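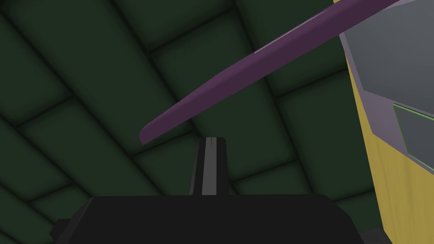

I've finally got both arms of the Nokby build moving in simulation, and it only took me most of March and an unreasonable amount of toast. The real one is still in bits on the bench in the garage (sorry to everyone who's tripped over the torso plate), so for now I'm doing all my tuning on the virtual one. The wrist view is my favourite bit. With the green tiles behind and that purple rod hanging over the fingertip, I can see straight away which way the wrist is pointing, and I picked loud colours for exactly that. Grey on grey was doing my head in.

Anyway, what's new. I rewrote the joint limits for both shoulders last week and brought the elbow speed down to 70 per cent. Before that the left arm would fling itself at the table like it was swatting a fly! Now it eases in over the yellow top and goes up to the purple piece quite politely. The right one I mostly leave parked with its fingers up while I sort out its mate.

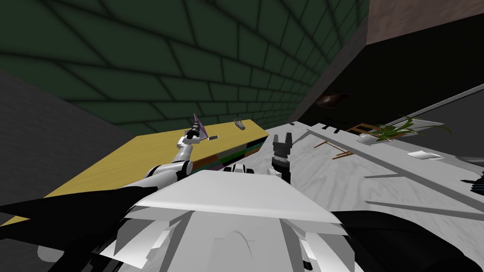

Lerkamura Shed Robotics Club: Arms and Grippers Group

Přemysl Sýkora had a look at my numbers on club night and reckoned my gripper was closing far too hard. He was right, of course. I'd typed 600 where I meant 500, and then copied the mistake into the other arm's file as well, because why do a thing wrong once. Fixed now. I also swapped the finger model over to the flat blade style we cut at the shed, with the slanted tips, so the simulated hand and the one on my bench are the same shape at last.

I had a go at opening the fingers right up near the wall too, to check the wide setting. Plenty of room between them, more than I'd guessed from the drawings.

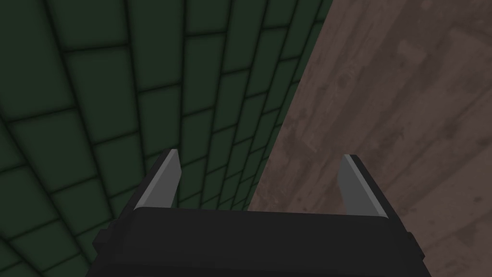
Still on the list

The Sperling board. It drops its connection whenever I've had the laptop asleep, and the only cure so far is pulling the plug and swearing at it a bit. Bořivoj Jireš has lent me his spare to see whether it's the board or my dodgy cable. My money's on the cable.

Then there's the room itself. I went a bit overboard chucking things onto the marble counter (the plant was tremendous fun) and I'd like a few of them standing up before I ask the right arm to go anywhere near them. A plant lying on its side is a mean first target, all those floppy leaves, so I'll probably start it on something small and flat and save the greenery for later.

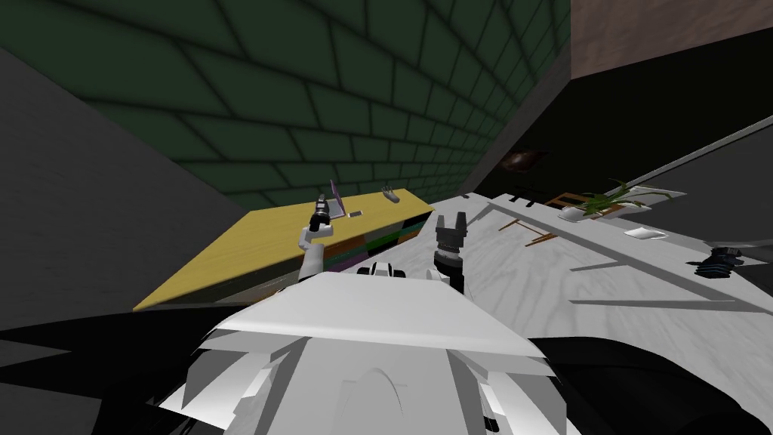

The other job is getting Sitix to save my arm positions between sessions. At the moment I type them all in again every time I start up, joint by joint, with a cup of tea going cold beside me. There's supposed to be a setting for it. I've found 4 settings that sound like it and none of them do it, so if anybody reading has cracked this, please leave a comment and I'll bring you a lamington next club night.

After that it's back to the real hardware. The left shoulder bracket needs redrilling, and I want to run the cables down the inside of the forearm this time instead of zip-tying them to the outside like last year's effort.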